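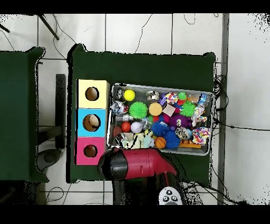 Can a robot tidy up after the children yet?
Up to a point. Sorting toys is one of the jobs we are asked about most, and it is harder for a machine than hoovering. A hoover only has to cover the floor. A sorting arm has to tell one thing from another and then get hold of it, and a tray with spiky balls, knotted rope toys and a tennis ball in it calls for a different grip nearly every time. Rope is the worst of them, as it changes shape when you lift it.

How fast are they?
Slow. In our May trials at Rivcombe a tray took 15 minutes on a good run. Most adults would do it in two.

What about laundry?
Towels, yes, if they are laid out flat first. Shirts, not reliably. Fitted sheets, no.

Is it any different on the shop floor?
Easier, in some ways. The parts are the same every day and the lighting doesn't change. The packing line at Condel runs 300 cartons a shift with one person watching it – mixed returns are still done by hand.

Can I buy one for my home?
Not from us, and we don't keep a waiting list.

Do they need someone in the room?
Yes, for all the chores on this page.

Who do I ask about trade visits?
Wilfredo Agbayani at the Wumberg office. Please allow 6 working days for a reply.

Last updated 31 December 2021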